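Montserrat had washed the big white bowl every April for 24 years, and she still took her time over it, the way her aunt had, humming and talking to it a little. Erhan said a bowl was a bowl. Well, he had never eaten soup from this one – not with bread, not with everybody's elbows on the table! 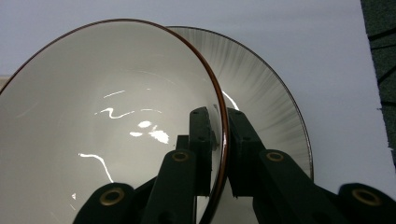 The white bowl with the copper-brown rim, and the brushed gray one behind it.

"Leave them there," she told him, and went to find the ladle.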